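3.2 Building the Trera hand tool at home
Piyumi Kanagaratnam | August
11 shares · 31 comments

I put the whole tool together on my own table – no workshop, just evenings and a lot of tea.

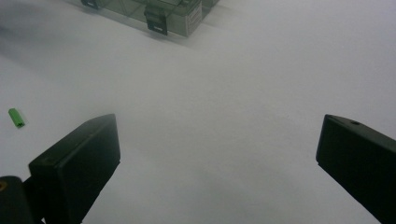 Figure 4. The two fingers set wide apart over the table, with a latched storage container further back.

3.3 Getting the fingers to agree

My first pair leaned in at slightly different angles, so one always touched before the other (maddening!). I reprinted both and logged 1781 open-and-close cycles by hand before I trusted them. After that I moved on to proper recording, and the set I use in Section 4 has 3307 grasps in it. I'd still like stiffer joints – that's a job for the next version.

Related
Hemix: a cheap wrist for shared workshops
Notes from the Nostby build nights
Ranasinghe joints, revisited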